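# Wrist cable routing on a shared shop hand build

**restusska_tom** · April 26, 2023
Hand is on the arm now. Test job is picking cards out of a desktop organizer.
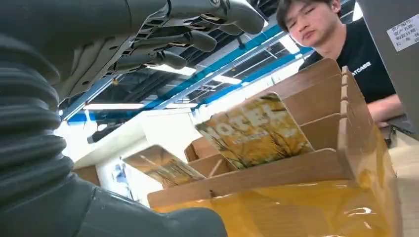

*View from the wrist, fingers over the organizer, MOTEL card in the middle.*

Grip closes fine. My trouble is the sleeve. It bunches up at the wrist past 20 degrees of bend and I think it's pulling on the thumb cable. Anyone run theirs outside?

**killura**
Outside snags on everything. Cut the sleeve shorter and leave slack at the elbow. Mine is 300 mm.

**paavo_miettinen**
Disagree. I ran mine outside with clips in July and haven't had a snag. Shorter sleeve just moves the wear to the end fitting.

**killura**
You're on a bench with nothing near it. Shared shop is different.

**cistar_bits**
Not the question, but I'd take the film off the organizer. Glare like that messed up my depth readings.

**restusska_tom**
Film stays for now, I'm only testing grip. Current sleeve is 590 mm so there's room to cut.

**paavo_miettinen**
Log the thumb current before you cut. If it doesn't climb with the bend, it isn't the sleeve.

**restusska_tom**
OK, will log it first.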